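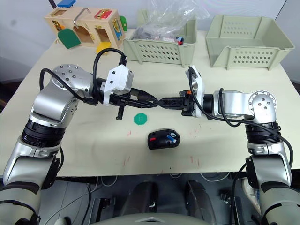
Figure 2. Table layout with the wooden busy box, two pale green baskets and small loose items.

3.1 Objects and layout

The Ulleck set comprises 66 objects, stored in ventilated plastic baskets between sessions. Small parts are kept together in clear bags. In Figure 2 one basket holds such a bag and the other is empty; a green octagonal button lies on the table in front. The busy box was chosen for its mix of flaps and fittings - a door-shaped flap, a latch plate and a metal handle. Layouts were changed after every 40 trials, giving 1212 trials in total.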